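Workshop tips: small parts, gears, pegs and where they go

Posted by Aurelia Gruber, 11 November 2020

Quick one, bench needs clearing before supper. A few people asked how I keep small parts straight when I take something apart and have to put it back. Mostly gears and pegs and little shafts, the stuff that rolls. So, notes, no particular order.

Clear the bench first

All of it. Coffee too. Wipe it down, let it dry. If your top is dark, put something white on it before you start. If your top is pale and the parts are pale, use a dark towel. Dropped screws show up right away on the opposite color and vanish on the same one.

Towel is fine for things that roll. Bad for tiny springs, they catch in the loops. For springs use a baking sheet with a rim. An old one, not the one you bake on.

Trays

Muffin tin. Still the best two dollars I ever spent at a yard sale. One cup per step, start top left, go across like reading. Going back together you run it backwards. Put a scrap of tape at the first cup so you know which way up the tin goes. I turned mine around once in the middle of a sewing machine and lost the whole evening.

Ice cube trays work for smaller stuff but they tip. Tape the tray down.

Egg cartons, no. They squash and the lids don't close right once theres anything tall in there.

Draw around things

This is the one I use most. Anything that comes off a board or a panel, set it down where it lives and trace it with a pencil. Circle for a round part, box for a square part. Size matters, so trace the actual part, don't eyeball it. When the outline is empty you know something is missing without hunting through a list.

Pencil on white board wipes off with a damp cloth. Marker doesn't, so marker only when you're sure.

Wevitz sells a white board with a slightly rough face that takes pencil nicely. Any offcut will do, sand it a bit first. Round the corners or you'll snag your sleeve.

Stand pegs up

Pegs lying down roll, end of story. Drill a scrap block, stand them in it, short ones in front and tall ones behind. Drill a hair bigger than the peg so you don't have to yank. If a peg sticks, twist while you pull. Don't grab it with bare pliers, wrap the jaws in tape.

Three lengths that look alike? Sort them side by side on a flat surface before anything else. Danish Kiani got two swapped in a toy crane and it bound up every turn, took it apart again just for that.

Gears

Clean the teeth with an old toothbrush, dry. Then look at both faces. Lots of gears have a raised side and a flat side and they do go on backwards if you let them. Dot of pencil on the face that points up.

Seat the shaft first, then slide the gear down with your fingertips on opposite sides, even pressure. If it tilts, lift off and start over. Never tap plastic gears. Brass, maybe, with a wood block.

Turn it by hand one full turn before you add the next one. Then turn both. Slow but you find the tight spot while its still easy to get at.
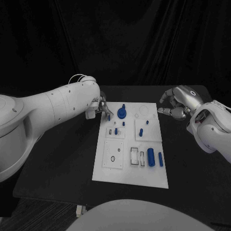 Color helps too. Parts in one color and the base in another, you spot what's left to place much faster. If you're printing or painting your own, pick a strong color for the loose bits and keep the base plain. Doesn't need to be pretty. I do a light coat on the sides only, never inside the hole or it won't fit the peg afterward.

Plates and frames

Put flat plates down loose first. All screws in halfway, then snug them corner to opposite corner. Tighten one side all the way and the other side lifts, and then the holes don't line up and you blame the drill.

Slots collect grit. Toothpick.

Open frames, check they're square by measuring both diagonals. Same number, good.

Odds and ends

Magnet in a sandwich bag for steel bits on the floor. Turn the bag inside out and they drop off in a pile.

Headlamp beats a desk lamp if you're reaching under something.

Label bags on the outside AND stick a note inside. Tape falls off in the garage by August.

Edeltraud Thaler wrote in that a drop of dish soap on a tight rubber bushing gets it home, works great, wipe up after.

Next time, glue. What sticks to what, and how to get it off the table.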